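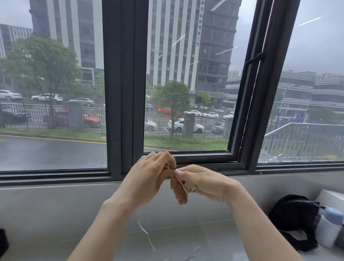 Gripper trials meeting, Monday, 10.00
Present: Pidport (bench team), Skinner (supply), Jallholm (site)
Apologies: Basier

1. Last minutes
Agreed, with one change. The count of logged picks for the soft gripper should read 1295.

2. Grippers
Pidport gave results for the two grippers on trial. The soft gripper logged 1295 picks and the parallel gripper 2336. The parallel gripper is quicker on boxes but marks thin card. The soft one leaves card clean and is poor on folded edges – it tends to lift the top layer only. Jallholm asked for folded paper to be scored separately from flat card. Agreed.

3. Hand recordings
Head camera recordings of people folding and holding paper will be used to set the finger positions for the next round. Jallholm would like some with string as well.

4. Cameras
Three mounts were compared. The wrist mount loses sight of the part once the fingers close. The head mount stays in use for now. Skinner to price a second one.

5. Controller
Basier's update has not arrived. Item held over.

Actions
Pidport – new score sheet for folded paper
Skinner – price for head mount
Basier – controller update

Next meeting: Monday, 10.00, at Jallholm.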